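Pratos Iltano — redondos, coloridos, para a mesa de todos os dias

Linha Brumatau · Pratos e travessas

Há louça que se guarda para as visitas e há louça que se usa até ao osso. Os Iltano são claramente do segundo grupo, e é por isso que gosto tanto de escrever sobre eles! São pratos redondos, de cor cheia, pensados para andar o dia inteiro entre o armário, a bancada e a mesa: de manhã levam a fruta, ao meio-dia os legumes à espera da faca, à noite o jantar.

A coleção nasceu na oficina Skeltulero, onde a Liette Robichaud e o irmão, o Colton, passaram um inverno inteiro às voltas com as cores. O verde foi o que deu mais trabalho. A Liette queria um verde escuro, de folha de couve, e as primeiras provas saíam sempre com um ar de garrafa (bonito, mas frio demais para pôr comida em cima). A versão que vendemos agora é a terceira, e valeu a espera. O vermelho, esse, ficou resolvido quase à primeira.

O que mais nos agrada neles é a maneira como as cores dos alimentos sobressaem. Um legume pálido num prato branco desaparece. No verde escuro ganha logo outra presença, e apetece compor o prato com mais cuidado, mesmo quando é só uma merenda. Experimentem misturar as duas cores na mesma mesa, com uma beringela ou uns pimentos pelo meio, sem toalha — fica uma alegria.
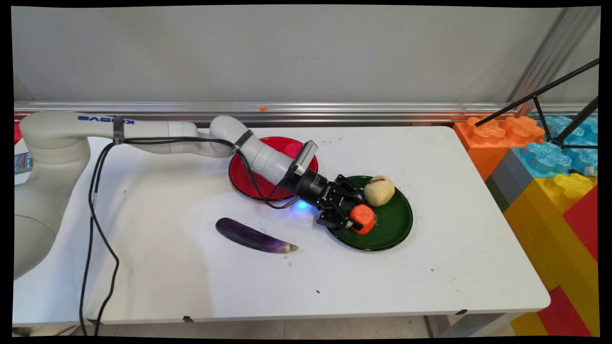
Iltano verde escuro e Iltano vermelho com rebordo preto, sobre mesa branca, com uma beringela à frente.

O verde tem o rebordo levantado, coisa que se agradece quando há molho ou quando a fruta insiste em rolar. O vermelho é brilhante e leva o rebordo exterior preto, que lhe dá um contorno muito nítido na mesa. Vendem-se em separado, para cada pessoa fazer a combinação que quiser. Há quem leve tudo verde e um único vermelho para o centro, e há quem faça precisamente o contrário.

Para que servem cá em casa

Servir, claro, mas também preparar. Dá muito jeito ter um prato para o que já está descascado e outro para as cascas, sobretudo em cozinhas pequenas onde a tábua ocupa a bancada toda. A Shoshana Haddad, que testou os dois modelos durante o mês de fevereiro, usou-os para separar os legumes da sopa e acabou por os deixar sempre à mão, ao lado do fogão. Como fruteira baixa também funcionam lindamente: peras, maçãs, dois limões e está a mesa arranjada.

Para os mais pequenos, as cores fortes são uma ajuda inesperada. A Delwyn Doolan escreveu-nos a contar que lá em casa há agora o prato das coisas cruas e o prato das coisas cozidas, e que as discussões ao jantar passaram a ser sobre quem fica com o vermelho.

Ficha do artigo

Nome: Iltano
Forma: redonda
Cores: verde escuro; vermelho com rebordo exterior preto
Peso da caixa de conjunto: 900 g
Conjunto: 3 pratos, nas cores à escolha
Edição: 200 conjuntos
Fabrico: oficina Skeltulero
Distribuição: Kennedy

Cuidados

Lavar com esponja macia e detergente normal. Podem ir à máquina, no cesto de cima. Evitar a palha de aço, sobretudo no vermelho, para manter o brilho. Não levar ao forno nem colocar diretamente sobre a placa. Depois de servir beterraba ou caril, passar logo por água.

Ao empilhar, costumamos pôr um guardanapo de pano entre os pratos. É um hábito antigo da Diane Kennedy, que tem louça com décadas e sem um risco, de modo que aprendemos todos com ela.

Encomendas e envio

O conjunto segue numa caixa de cartão com divisórias, sem plástico. Na encomenda indiquem as cores pretendidas no campo de observações, por exemplo "dois verdes, um vermelho". Se não vier nada escrito, enviamos dois verdes e um vermelho.

Portes incluídos em encomendas acima de 95 euros. Se algum prato chegar partido, guardem a caixa e mandem-nos uma fotografia — tratamos da troca sem mais perguntas. Pratos avulsos para repor um conjunto antigo pedem-se pelo mesmo formulário, com indicação da cor e da quantidade.

Também da linha Brumatau: taças de sopa, travessa oval, saladeira grande.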